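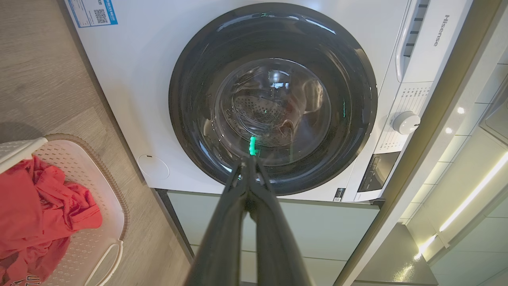

3.2 Wash temperature and fiber release

Samples were collected from 75 households in the Oltthorpe district, all of them served by the same water main. Each household received 12 mesh bags and was asked to run its normal laundry in them, one bag per load, with the temperature and detergent dose written on the attached card. Fourteen households dropped out before the last bag was returned and were removed from the analysis, which left 61.

Effluent was filtered on site through Kuvico discs and the discs were dried overnight before weighing. Blank discs were carried through the same steps. Where the card and the machine setting reported by telephone did not agree, the card was used.

Fiber mass per load rose with temperature for polyester fleece and for mixed loads. For woven cotton the trend was weak and did not hold once load weight was entered into the model. Half-filled drums released more fiber per unit of fabric than full ones at every temperature tested, a result in line with the mechanical account given by Altıntaş in Section 2.
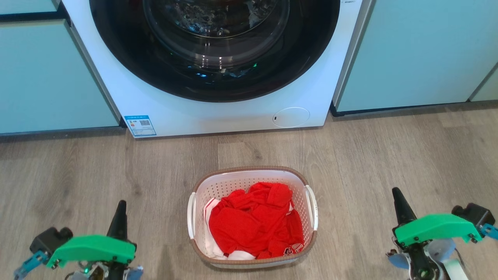
Detergent dose had a smaller effect than expected. Powder users showed slightly higher values than liquid users, but the two groups also differed in the age of their garments — powder users reported older clothing — and the design does not allow the two factors to be separated. Fabric softener was recorded only as present or absent and is not considered further.

Figure 4. Dry fiber mass per load by wash temperature, Oltthorpe sample. Bars show the median; lines show the middle half of loads.

The spread within households was large. In more than 320 loads the value fell outside the range predicted from fabric type alone, mostly on the high side. First washes of new garments account for part of this. The Lakonton survey reported the same pattern but grouped new and used garments together, so its values are not directly comparable with those in Figure 4. The correction proposed by Chuang was tried and made little difference to the fit.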